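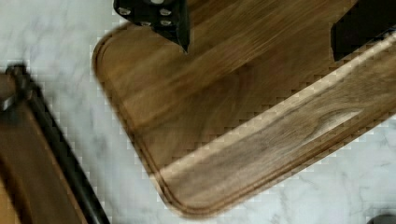 Informe de avance. Proyecto Anden, manipulación de utensilios en encimera
Destinatario: Rafia Marwat, dirección de programa, Preltau
Redacción: Azlan Setiawan
Fecha: 20 de julio de 2022

1. Estado general
La tarea de recogida de tablas de cortar sigue abierta. Las tareas de tazas y paños se cerraron en marzo y no han tenido cambios. El paquete de trabajo 4 acumula dos semanas de retraso, debidas en su totalidad a la incidencia del apartado 2.

2. Incidencia: contacto no detectado con la encimera
Durante una serie de 200 intentos de agarre sobre tabla de nogal, el brazo continuó el descenso después de que un dedo de la pinza tocara la superficie. El umbral de fuerza vertical no disparó la parada. Se registraron 7 casos. En el más grave, la tabla se desplazó y el dedo llegó al mármol con la articulación de la muñeca cerca de su límite de par. El operador de turno, Jihad Smadi, accionó la parada de emergencia. No hubo daños personales. La encimera presenta una marca superficial y la punta del dedo izquierdo quedó deformada; se sustituyó el mismo día.

3. Causa
So-yul Moon revisó los registros. La compensación de gravedad se calculaba con la masa de la pinza anterior, más ligera que la actual. El error introducía un sesgo en la lectura de fuerza que variaba con la orientación de la muñeca y que, en las aproximaciones inclinadas, ocultaba el contacto. El fallo no aparecía en la prueba de arranque, que solo se hace en vertical.
Como factor secundario, la estimación de altura de la tabla es poco fiable en la zona de la acanaladura perimetral. El planificador tomaba a veces el fondo del canal como plano de apoyo.

4. Medidas aplicadas
Masa y centro de gravedad de la pinza identificados de nuevo y cargados en el controlador.
Prueba de arranque ampliada a cuatro orientaciones.
Velocidad de descenso reducida a la mitad en los últimos milímetros.
Puntos a menos de un dedo de ancho del borde excluidos de la estimación de altura.
Tras los cambios se ejecutaron 48 intentos sin ningún contacto no detectado. La muestra es insuficiente para dar la incidencia por cerrada.

5. Pendiente
Repetir la serie completa con supervisión presencial. Izzati Majimbun prepara el procedimiento de cambio de herramienta, con doble firma para los parámetros de masa. Se solicita autorización para cargar el dedo de repuesto a la partida de consumibles.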